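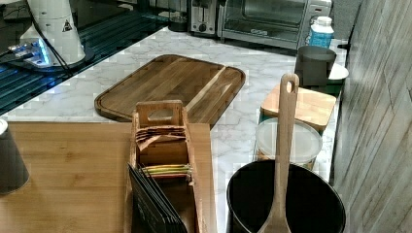 Fongchan Jitpraphai asked last week whether the groove round a chopping board is only there for looks. Great question, and a good way into session 2!

Kitchen Surfaces and Boards – notes for July 18, 2019

The groove catches juice. Carve a roast or slice ripe tomatoes and you'll see how much runs out. Wipe it along its whole length afterwards, corners included.

Strips of wood glued side by side move less than one wide plank, so a striped board tends to stay flatter. Lovely to look at too – I could talk about grain all day.

Care
Wash by hand, both faces, and stand on edge to dry.
Oil when the surface looks pale. Leave overnight, then buff.
Put a damp cloth underneath on smooth worktops, as boards slide.

Marble and lemon juice don't mix! Acid leaves dull marks, so cut citrus on the board.

For next time: read page 39 and bring a board from home, the more battered the better.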